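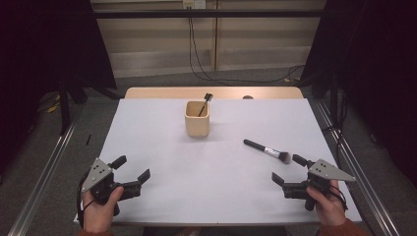

Preguntas frecuentes sobre pipetas y puntas

¿Qué puntas me sirven para mi micropipeta?
Casi todas las que vendo en Gitach son de ajuste universal, pero si tienes una Clonden de las antiguas escríbeme antes de pedir, que el cono es algo más estrecho y ya me han devuelto más de una caja por eso.

¿Cuándo uso puntas con filtro?
Yo las pongo siempre que hay PCR de por medio o muestras que no quiero ver en el cuerpo de la pipeta. Para preparar tampones me parece tirar el dinero – con las normales vas de sobra.

¿Se pueden autoclavar?
Las de polipropileno sin filtro, sí, a 121 °C y con la caja sin cerrar del todo. Las que vienen ya estériles, mejor gástalas tal cual.
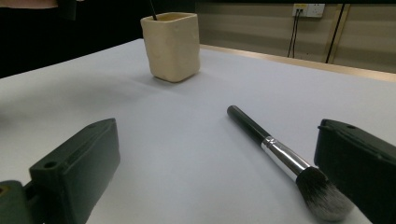

¿Cada cuánto hay que calibrar la pipeta?
Una vez al año si la usas a ratos, y cada 3 meses si trabaja a diario. Entre medias puedes hacer una comprobación rápida con agua destilada y una balanza de precisión.

¿Cuánto tarda un pedido?
Lo que tengo en el almacén de Tirkuria sale en dos días laborables. Las multicanal Yokoyama las traigo por encargo y se van a más de dos semanas... ¡paciencia! En julio cierro unos días, así que pide con margen.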